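Budgeting for grippers, a thread (1/11)

We finished next year's equipment plan for the laundry folding project in March. Posting how the numbers got made, for anyone else writing one of these.
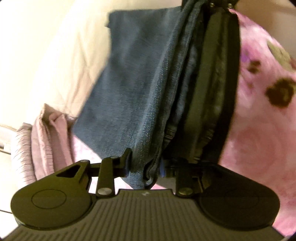 2/ The first draft had one line that said "grippers." Finance sent it back and they were right to. It hid four different costs: the hand-held units, the pads, spare pins and links, and the hours somebody spends fixing them.

3/ We priced 14 hand-held units. We bought 6. Seven people collect, but never all at once, and two shifts can share if charging happens in between.

4/ Pads wear before anything else does. Denim is hard on them, quilted stuff hardly touches them. We now budget pads per hour of use instead of per unit – that was the biggest fix in the whole plan.

5/ Quotes. Fendeck was cheapest per unit but spares only come as a full kit. Tiltel cost more and sells every part on its own. We went with Tiltel. Over a year the totals came out close, and I'd rather have a drawer of small parts than five kits with one piece missing from each.

6/ Lead time was about 5 weeks for the units and longer for spares. Order the spares on the same PO. We didn't, the first time.

7/ The arms are a separate budget and a separate fight. We put off the second arm until the fall. The data work doesn't need it and the floor space isn't ready.

8/ Things I forgot to price: a second table, storage cards, shipping on returns, and clothes. You need a lot of clothes. Jeans, kids' stuff, thick things, thin printed things. Thrift store by the bag is fine.

9/ Storage for the recordings is its own line now. It used to sit under "misc" and it passed misc in the second month.

10/ For tracking we use Steltesell, mostly because purchasing already had it. One row per serial number, with pad changes logged against it. A spreadsheet would do the same job at our size.

11/ Still open: whether to lease the next batch. The lease quote covers repairs but not pads, so I have to redo the sums with pads added back in. Will post the result under this one.

Related threads
Pinto bench setup, parts and prices
What we keep in the spares drawer
Writing a PO that doesn't come back

Contact – Terms – Privacy – Back to top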